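Notebook, student manipulation project, Usoddale
Jun 9, 2026
Room: Guillot lab, second bench

Plan for today

Continue with the handle and knob tasks in the Warkeo rooms. We have 182 accepted episodes and the course wants 300 before we are allowed to train the final policy. I worked alone in the morning and the others joined after lunch, so the first part of this entry is also a message to them.

I began with loading the stone room again, because last week I changed the friction of all the fingers and I did not trust my change. The room loads without warnings now. The old error about the missing collision mesh is gone. I only renamed the file, with all small letters, and the loader is happy.

For the door, the right arm makes the approach and the left arm waits with the gripper open. In the head camera view we get the handle, both grippers and a good piece of the floor in front of the door. The strange angle of this view is in the camera file and I left it as it is. All old episodes have the same angle, and if I correct it now we must throw away everything since February. 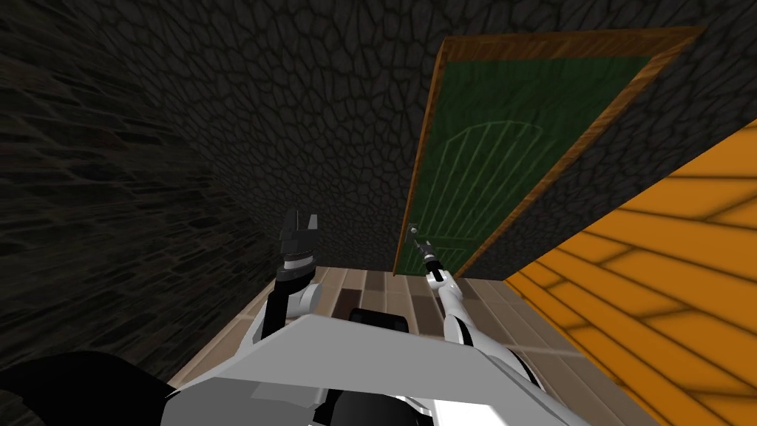 Door task, notes

The approach pose is good. The thin fingers arrive at the lever from below. What I don't like is the last small part of the motion. Ganik (our planner script, for the ones who are new) plans to a point in the center of the lever and does not know that the lever has a mounting plate behind it. If the target is a little too deep, the finger pushes against the plate and the wrist starts to shake. In the log it looks like noise, but in the replay it is very clear.

I tried this:
- target moved out from the door plane. Better, but sometimes the fingers close on air.
- slower closing speed. No difference.
- target moved toward the free end of the lever. This is the best one until now. I keep it.

The left arm should stay where it is. Somebody wrote in the task sheet that it must be "parked", and I first understood this as folded down near the body. When I folded it, the elbow came through the chassis and the simulator stopped. So for us "parked" means raised and not moving. Please correct the sheet if you open it before me.

I did not record door episodes for the count today. The new target must first run with three different seeds. After that we can record.

Knob task, wrist cameras

The rest of the day is about knobs. There are different handles on the furniture in this room and the wrist camera is the only one which sees them well. From the head camera the gripper hides everything at the moment when it is important.

First I looked at the grasp with the knob deep between the pads. I wanted to know if the upper half stays visible to the camera, because the color tracker needs a part of the knob that is not covered by the black body. It stays visible. The tracker makes a stable box on it, a little too wide on the right side. I think it takes some gray from the panel which is behind. The light pads are a bigger problem. They have nearly the same gray as the object between them, and the tracker sometimes jumps to the left pad and comes back.

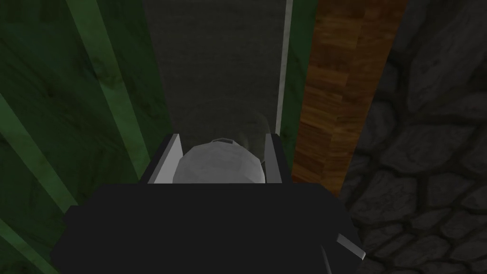 Wrist view, closed on the gray ball shape. Pads and object have almost the same color.

An idea for later: paint the pads in a strong color in the model file. It is a very small change, but then our images are not the same as the images of the other groups, and we agreed in the course to share the data. There are four groups. I will ask in the next meeting and not decide it alone.

There is also a thin transparent arc in this view, over the ball and a little to the right. I have searched the scene file and could not find an object with this name or with this position. My guess is a visual marker that belongs to a target and is not switched off in the render. It does not disturb the tracker, but it should not be in the training images. I added it to the open list.

Approach with the fingers low

Second test. Here I used the lower grasp height which we discussed, with the fingers at the lower rim of the knob face. The reason to try this is the view: the complete round face is free and the camera can see also a part of the dark disc behind it. For the tracker this is the nicest view we have. Light face, dark ring around the top, then the panel. The box was correct in every frame that I checked by hand.

For the grasp itself I am less happy. The fingers touch near the bottom rim and the contact is small. In the contact log the force goes up, goes to zero, goes up again. I stopped the run and did not pull. If we pull with this contact I expect that the knob slides away, but I have not tested it, so it is only my expectation.

Maybe we can use both heights: stay low for looking, correct the position with the tracker, then go forward and close. It would cost more time in each episode. I made a small sketch on the paper side of this notebook, please look there, I could not draw it in the computer.
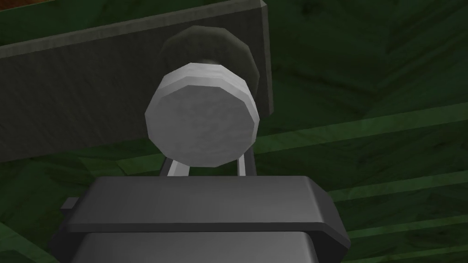

Grasp height, values to use

I changed these in the config and committed them:

grasp_mode: two_step
look_height: low
close_height: mid
close_speed: as before
pull: off

Please leave pull at off until the contact log looks healthy. I know it is boring to record episodes which end with closing the gripper, but the pull can be added after.

One thing about the config took me almost one hour. The word "mid" was read as text in one script and as a number in the other one. The number version became zero with no error message, and the gripper went to the origin of the world, through the floor. I now check the value at the start and stop the program if it is not a known word. If your run stops immediately with "unknown height", it is this check, and you have probably a space too much.

Runs with the new values

The group ran the two-step mode in the afternoon. The first runs were slow because two of us used the same machine. After we made a list on the whiteboard it went better. I looked at the wrist replays while the others started the runs.

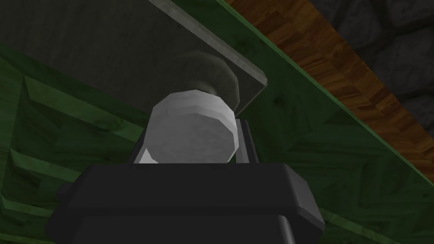

My main question with the two-step mode was the position error at the moment of closing, because the tracker result from the low view is already old when the fingers come forward. I compared the tracked center with the true center from the simulator. The error is smaller than I feared and mostly to one side. In the wrist replay with the knob on the gray panel, the right finger stands upright next to the face, but from the other side I can see only a small pale piece at the lower left, and I can't say if this is the other jaw or only the lit side of the knob. So the picture alone does not tell if we are centered. I will use the contact log of both fingers for this and take the picture only as a help. The stem between knob and base is visible there too, and this is good for us, because the fingers should not go so far that they hit the wider base. I will take the distance to the base as a limit in Ganik.

I also wanted to write the side error as a correction in the config, a fixed offset. We discussed it and decided no. If the error comes from the tracker box which is too wide on one side, as in the ball test, then the offset is only correct for this background. With the green wood behind the knob it could be wrong in the other direction. First the box, then the offset.

We did not add the afternoon runs to the accepted ones. The count stays at 182 until the check with the contact log is written. It is a pity, but I prefer this to deleting them later, like we had to do in February.

Open list

- transparent arc in the wrist view, find it and hide it
- contact log: write left and right finger in separate columns. Now it is the sum, and the sum is useless for centering
- limit in Ganik for the distance to the knob base
- same kind of limit for the mounting plate on the door lever
- tracker: try with edges and not only with color
- ask about the color of the pads
- task sheet: explain "parked"
- Warkeo room with the other floor: loads, but very dark, not tried more
- the machine at the window needs a restart, the disk is almost full with replays. Delete only your own

Next time

I start with the contact log columns. If this is done fast, someone can run the door seeds at the same time on the second machine. The config is in the shared folder, with the old one next to it, name ends in _old. Please don't edit the old one.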